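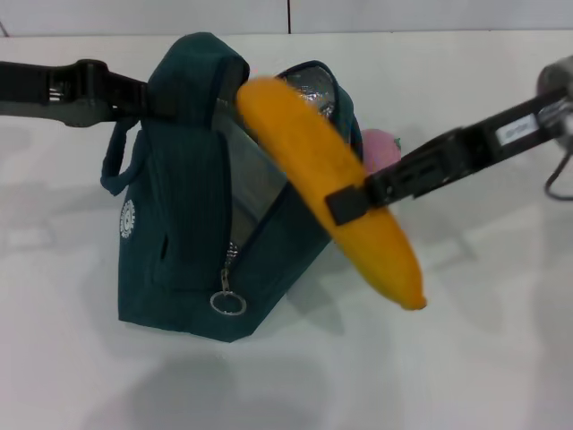 Figure 2. Lunch bag task, left gripper at the bag near the handle, right gripper holding the banana.

Section 4: Lunch bag task

4.1 Scope

The lunch bag task is one of the household chore trials supported by the Luko two-arm bench. This section covers table set-up, the run itself and scoring. Arm calibration is covered in Section 3 and must be finished first.

Operators often ask whether the bench is ready to pack lunches unattended. It is not. The arms handle a stiff object on a clear table well enough. A soft bag is harder: the opening changes shape whenever the fabric is touched, and one arm has to steady the bag while the other works at the opening. Treat every run as a supervised trial.

4.2 Before you start

You will need:
- one insulated lunch bag with a zippered front
- one banana
- one round fruit, real or toy
- a white or light grey table surface, wiped down

CAUTION: Keep hands, sleeves and lanyards outside the marked work area while the arms are energised. The arms do not detect people.

4.3 Set-up

1. Stand the bag upright, left of the table's centre line, with the front panel facing the head camera.
2. Unzip the front panel fully and fold it open so the lining is visible to the camera.
3. Check that the zipper pull and any key ring attached to it hang free. A ring caught under the base will tip the bag when the left arm makes contact.
4. Place the fruit on the table within reach of the right arm.
5. Inspect the cable at each wrist. It should hang in a loose loop and clear the table edge through the full range of travel.
6. Load the task profile named BAG_SOFT. Do not use BAG_RIGID, which closes the gripper too hard for fabric.

Note: Reflective linings can upset the depth reading under direct overhead light. If the preview shows holes inside the bag, dim the lamp above the table and repeat step 6.

4.4 Running the task

1. Press Arm, then Start. The left gripper moves first.
2. Wait for the left gripper to settle against the bag. The status line changes to HOLD.
3. The right gripper then handles the fruit one piece at a time.
4. If the bag slides or folds shut, press Pause. Do not reach in to straighten it.
5. When the status line reads DONE, press Disarm before approaching the table.

The step timeout is 3000 ms. Values below 1000 ms cause false stops on soft fabric and should not be used.

4.5 Scoring

Record each run as complete, partial or failed. A run is complete only if all fruit is at its target position and the bag is still standing. Bruised fruit is scored as partial. Any human contact with the bag after Start is scored as failed.

Closing the zipper is outside the scope of this release. The Derkach fingertips can grip a zipper pull, but they cannot hold the fabric taut along the whole track. Zip the bag by hand after disarming.

4.6 Revision

Section 4 revised 2026-05-31 by Ayuba Abugri, Gisbridge. Replaces the February issue.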